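Asero open house, Brevard: notes on the key bench

The Brevard site opened its ground floor to visitors for one afternoon in October. Entry was by timed group, with 30 people per slot, and I took the 1 p.m. slot because the later ones were full. Check-in was at the loading side of the building, not the main door, and the signs from the parking lot were hard to follow. Allow ten extra minutes.

My interest was narrow. I look after key control for a housing association, with 1254 registered keys on the books, and the program listed a session on key handling and tagging. The other sessions (storage racking, label stock, a talk on humidity in archives) I either skipped or saw only in passing.

The session began with rings. The presenter's position was that most key loss in managed buildings starts at the ring and very little of it at the cabinet. A split ring that has been pried open too often no longer closes flat, and a key with a thin bow will work its way into the gap. The recommendation was to keep the ring that carries the keys separate from the small ring that gets clipped, hung or handed over. Wear then falls on the small ring, which costs next to nothing to replace.

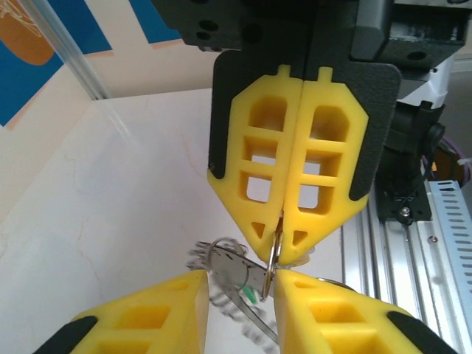 Two-ring bunches have one drawback, and it was raised from the floor. They swing more, and they take up more width on a hook. Asero's answer was wider hook spacing. On our own panels that would mean giving up one column in every cabinet, so I will not be adopting it across the board. For contractor bunches, which leave the building most often, it may be worth the space.

The second half dealt with tags. Three points from my notes:

Color should carry one meaning only. If green is a floor, it cannot also be a tenant group. Our system breaks this rule in two places.

A tag on a single key and a tag on the whole bunch do different jobs and should differ in shape as well as color, so that they can be told apart by feel.

Written labels fade fastest where the thumb rests. Put the number at the far end from the hole, or engrave it.

There was a short exchange about open loop tags against solid ones. An open loop is easier to pick up from a flat, hard surface and can be hung without a ring. It also leaves less area for a number. Saengthong, whose printed catalog was on the handout table, lists both types, but the page gave no material thickness and I could not get a figure on the day.
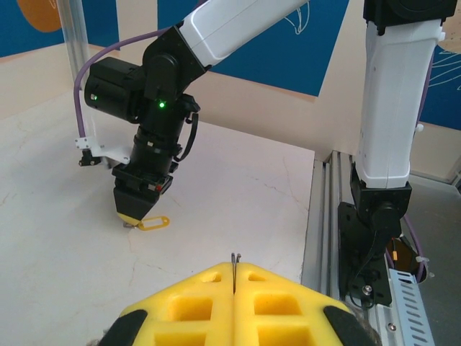 Surface matters more than I had assumed. Flat items are awkward to lift from a smooth top, and at a busy front desk they get slid to the edge and dropped. The suggestion was a shallow tray with a ribbed mat at any point where keys change hands. Sondalholm makes one with a raised lip. A plain rubber mat would do the same work for less money.

Questions ran 10 minutes and were mostly about audits. The interval recommended for bunches in daily use was 13 weeks, with a full count once a year. We do the full count and nothing in between.

Practical remarks. The floor is hard and there is little seating. Sound was poor toward the back of the group. Coffee was available but could not be taken past the yellow line. The handout covers the ring section well and the tag section hardly at all, so take notes on the second half. Parking was free, and the exit onto the main road backs up when two slots leave together.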